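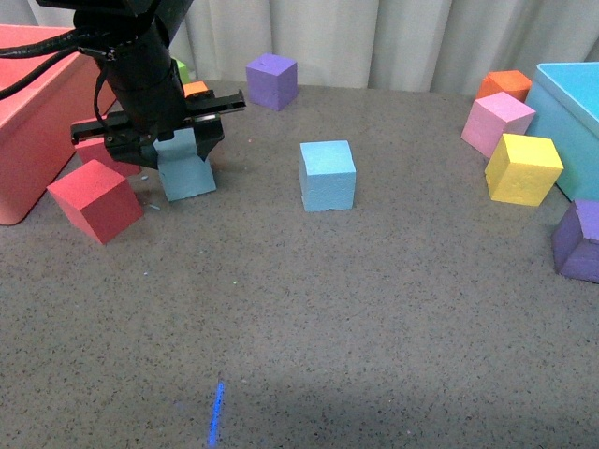
Kadir Çınar
Did they give any figure for missed picks, or only for completed ones? Every open day I have been to quotes completed cycles and goes quiet when you ask for the denominator.

pallet_jack
Post #2
They gave both, to their credit. For anyone who missed the first thread, this is the Dravness open day at the Broltstead workshop, Thursday 2 September 2021, sorting cell in the second bay. The counter on the operator's screen read 1374 attempts when I got to it and the session log had 217 misses. A miss covers a failed grasp, a drop in transit, or a cube placed in the wrong container. They don't split those three, and I asked.

Setup as I noted it: single arm, wide parallel-jaw gripper, foam cubes in mixed colours on a grey speckled mat, one red container and one light blue container, white curtain behind. Cubes get re-scattered by hand between rounds. The demonstrator called out a colour and a container and the arm went and did it.

Herman Purba
Post #3
217 out of 1374 is close to 16 per cent. For foam cubes on a flat mat with a plain curtain behind them that is poor. A foam cube is the easiest part you could choose. It conforms to the finger, it doesn't roll, and you can be several millimetres off centre and still lift it. I would expect under two per cent from a cell that had been tuned for the day.

tolerance_stack
Post #4
Disagree with most of that. Foam is easy to hold and awkward to place. It stays slightly compressed and drags on the finger face at release, so you get a rotation as the jaw opens. It also won't give you a clean contact signal. With a rigid block the motor current steps up when you touch. With foam it climbs gradually and you have to choose a threshold. Too low and you lift nothing, too high and you chew the part.

There were crumbs of foam on the mat, small pale blue ones. Take from that what you like about the threshold.

Herman Purba
Post #5
Then set the jaw by position and leave current out of it. The cubes are all near enough the same size. Close to a fixed width, lift, check width again.

tolerance_stack
Post #6
Works until a cube is sitting tilted against its neighbour or against the wall of a container, and plenty of them end up that way after a hand scatter. Across the diagonal your fixed width is wrong.

pallet_jack
Post #7
That matches what the demonstrator said. Free-standing cubes were nearly all fine. The trouble was in the clusters beside the containers. With jaws that wide, the open fingers want more clearance than the gap between two touching cubes. I watched it take three tries at a pink one leaning on the blue container, and on the third it moved the yellow one instead. I didn't see it recover from that without a reset.

mvanh
Post #8
Was the vision on the wrist or overhead? I couldn't get near the front. The Govindasamy people had their conveyor stand right beside it and the queue for one blocked the view of the other.

pallet_jack
Post #9
Didn't get a straight answer. I was told "both are supported". I'd read that as one of them was running and the other is on a slide.

Kadir Çınar
Post #10
Thanks for the numbers. Two more questions if you still have the notes. What was the cycle time, and were the cubes that went in the wrong container a colour problem or a placement problem? Those have different fixes. Under tungsten light I have had orange and red swap on a cell that was perfect in the morning.

pallet_jack
Post #11
No official cycle time. I timed a handful with my phone and got between nine and 14 seconds from the start of the move to the jaw opening. Slow, but there were school groups at the barrier and I assume it was running on reduced speed. On colour, I only saw one go wrong and it was orange into red's container. One is not a sample.

Herman Purba
Post #12
Nine seconds at best. The Ustden cell in January was doing it in under four with guarding on all sides.

mvanh
Post #13
The Ustden cell was picking from fixed nests. Same fixture, same orientation, every time. You could run that with your eyes shut and the robot's too. I don't see how you compare it with loose cubes on a mat.

Herman Purba
Post #14
I compare it on parts per hour, same as whoever is paying for it would. If the loose version is slower and misses one in six, most shops will buy the nests.

mvanh
Post #15
Most shops with one part number, sure. We have 788 live part numbers and I am not machining nests for them.

tolerance_stack
Post #16
Moving away from the rates for a minute, did anyone else look at the cable run? Bundle comes off the wrist and loops out to the side, across the rim of the red container. I would want it clipped back to the forearm with a proper service loop. Leave it as is and sooner or later it snags on something during a low reach.

pallet_jack
Post #17
Noticed that. Asked as well, and the reply was that the gripper had been swapped recently and the dress pack for it was on order. Fair enough for a demo. I'd still have used a couple of hook-and-loop straps.

Kadir Çınar
Post #18
Has anybody got the handout? There is a line in the event listing about a longer run with a larger log, 3719 attempts, and I would like to see whether the miss rate falls once the hand scatter is taken out.

mvanh
Post #19
I have it at work. It's a single sheet, mostly floor plan, but there is a small table on the back. Will scan it Monday and put it in the files section.

Herman Purba
Post #20
If the table separates grasp failures from wrong container I will take back half of post 3.

tolerance_stack
Post #21
Only half?

Herman Purba
Post #22
The cycle time half stays.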